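怎样在仿真里比较两款夹爪：一套不太容易骗自己的做法

厂家页面上的夹爪都很能干。Cleltent 的两指平行夹爪，宣传视频里连薄卡片都能插得稳稳当当；Arkano 那款自适应的，介绍里写着“适用于各类物件”。我对“各类”这种词一向没什么好感。下面是我在仿真里比这两款夹爪时用的步骤，任务是往桌面收纳架的格子里放东西。仿真结果能信几分，后面会说，先别急着下单。

一、先定任务，再装模型

很多人反过来做：先把夹爪模型导进去，随手抓个方块，抓起来了就截图发群里。方块谁都抓得起来。要找一个会让夹爪难受的任务，竖隔板的收纳架就很合适，手指要伸进两块板之间，松开，再退出来，三步里每一步都可能蹭到板。

任务写成一句话，贴在脚本最上面：“把物件放进指定格，松手后物件留在格内，收纳架位移不超过阈值。”最后半句别省。我第一版没写，结果 Arkano 的成功率高得离谱，回放一看，它是一路推着架子走，把东西硬塞进去的。

二、收纳架的碰撞体自己检查一遍

从网上下载的架子模型，看着有格子，碰撞体却常常是一整个凸包。手指下去像碰到一块实心砖，然后你会以为是控制器有问题。打开碰撞体显示，一格一格看。隔板要单独分解成凸块，底部的台阶和凹槽也要留着，薄物件很容易在那种地方卡住。

如果你嫌麻烦，把凹槽填平了，那就在结果旁边注明。填平以后比出来的是另一个任务。

三、两款夹爪用同一个控制器

这一条最容易作弊，而且往往是无意的。你先调好了 Cleltent，增益、速度、接近高度都顺着它来，换上 Arkano 直接跑，然后宣布 Arkano 不行。反过来也一样。

我的办法是给每款夹爪同样的调参次数，各 35 次，用完就停，不管满不满意。控制频率、机械臂、初始位姿全部相同。随机种子存成文件，两边读同一份，不要各自现生成。

工具中心点要重新标。两款手指长度不同，沿用旧的偏移量，指尖会停在你以为的位置之外，这种误差在空旷的桌面上看不出来，进了格子马上露馅。

四、相机放低，贴近隔板

默认的斜上方视角很好看，用处不大。从上面看，手指和隔板总像是隔着一段距离。我加了一台正对架子的近景相机，专门看隔板根部和前沿，手指从桌面这一侧过来时，偏左偏右一眼就能分辨。
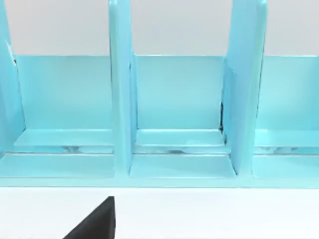
Weronika Stępień 读完初稿后回了一段：近景相机给人看可以，别顺手拿去给策略当输入。她试过把相机拉到差不多的距离，指尖一进画面，目标格就被挡掉一块，策略学会了靠隔板边缘的高光来定位，换一种灯光立刻不会了。她建议至少把光照随机化打开再谈视觉输入，否则比来比去，比的是渲染器。

我同意一半。光照随机化确实该开，但如果这一轮只比夹爪，位姿直接从仿真里读就行，视觉留到下一轮。两个变量搅在一起，最后谁也说不清是哪边的功劳。

五、跑够次数，失败要分类

每款跑 3,000 次。少于这个数，我看到的差距常常换一份种子就没了。单看成功率也不够，失败至少分成这几种：

接近时碰隔板
放下后物件弹出或倒出格外
松手时手指张开，顶到两侧隔板
退出时把物件带了出来
架子位移超过阈值

第三种特别值得看。平行夹爪松手要往两边张，格子窄的时候根本没有余量。解决办法是限制张开行程，只开到物件刚好脱离为止。Cleltent 的默认脚本是一律全开，厂家视频里没出问题，大概是因为他们的格子宽。

我这边改了行程以后，这一类失败从 44 次降到 27 次。降了，没有消失。剩下的多半是物件抓歪了，手指本身就斜着进去，限制行程救不了它。

六、摩擦系数扫一遍

仿真里的摩擦系数通常是某个人随手填的，那个人可能就是你。把指尖摩擦从低到高扫几档，两款夹爪各画一条曲线。如果名次在中间互换了，说明你的结论完全取决于那个随手填的数字，这时候不要写“A 优于 B”。

我的曲线就换了。低摩擦时 Arkano 靠包络占便宜，高摩擦时 Cleltent 更干脆。所以你若来问我哪款好，我只能反问你打算用什么指垫。

七、哪些结果可以带到实机

碰撞类的失败，我比较信。几何对了，手指伸不进去就是伸不进去。跟滑动、弹跳、软指垫变形有关的，我基本不信，只拿来排个先后，决定实机上先试什么。

Amadi 的手册说他们的接触模型“可直接迁移”。我没找到他们拿什么迁移、迁到哪里的说明，参数表也只给了一组。在看到实机对照之前，这句话我当作封面文案来读。

最后，把场景文件、种子、调参记录和失败分类放在同一个目录里。我的目录叫 Cellier，四月份建的，里面还有两版碰撞体做错的架子，没舍得删，改脚本的时候拿来测报错正好。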